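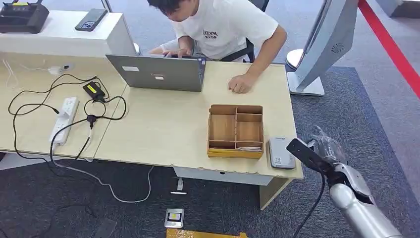
*The desk with the organizer on the right and the cables still in a tangle on the left.*

# previk

Hi! Previk is my little pile of notes and a tiny script for working out what goes where on a work desk. You type in the stuff that lives on it, say how often you reach for each thing, and it spits out a plain text layout you can argue with. I started it because I got tired of moving the same power strip out of my way every morning.

The desk up top is the one I use for most of the sample files (look in `desks/flimatside/`). It's pale wood with a seam running across the top, and that seam matters more than I expected. Small things wander toward it and pens catch on it, so the script treats it as a line nothing should sit on. If your desk is one solid piece, set `seam: none` and forget about it.

## What's in the repo

- `layout.py` does the sorting. No dependencies, just Python 3.
- `desks/` has one folder per desk, with an `items.csv` in each
- `labels/` has printable strips for organizer compartments
- `notes/cables.md` is a rant with some useful bits in it

## Running it

 python layout.py desks/flimatside/items.csv

The default desk depth is 600 mm and the default clear strip along the front edge is 50 mm. I like that strip empty for my wrists, but plenty of people put things right up by the edge, so change `front_clear` if that's you.

Every item gets a reach score from 1 to 4. A 4 is something you touch all day (laptop, mouse), and a 1 is something you'd only notice if it vanished. Please don't score everything a 4! I did that on my first try and the script very politely stacked my whole desk on top of my keyboard.

## The organizer

I'm a big fan of the open wooden kind with thin dividers. You can see into it, you can drop things in without looking, and paper stands a chance of staying together. The narrow slot on the side is the part I'd keep if I had to give up all the rest (rulers, envelopes, that one long receipt).

In the CSV an organizer is just an item with `holds:` filled in, one entry per compartment. Leave one blank if you can stand it. Mine fills up by October no matter what I do.

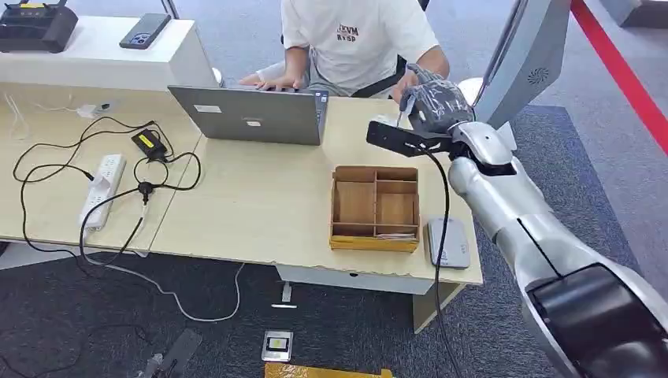 *Papers in the front of the organizer, small gray device off to its right, laptop near the back.*

Flat little gadgets like that gray one get `type: flat` and go beside the organizer by default. Putting them inside sounds neater, but then the papers end up on top and you're digging.

## Cables

Okay, so the script is bad at cables. It treats a power strip as a rectangle and has no idea that things come out of it. Ghizlane Erraji opened an issue asking for a proper "cable zone" and she's right, I just haven't found a way to write it that doesn't turn into a routing puzzle. Until then, add a fake item called `cable_area`, give it a 1, and pin it to the side nearest your outlet with `pin: left` or `pin: right`.

## Known problems

- Round objects are treated as squares
- `labels/durrani.txt` prints too wide on letter paper, so scale it down a bit
- The Brostelus folder is half done and has no laptop in it, don't use it as a starting point

New desks are very welcome, messy ones especially. Send a CSV and a line or two about what bugs you.

Last updated 4 Sep 2022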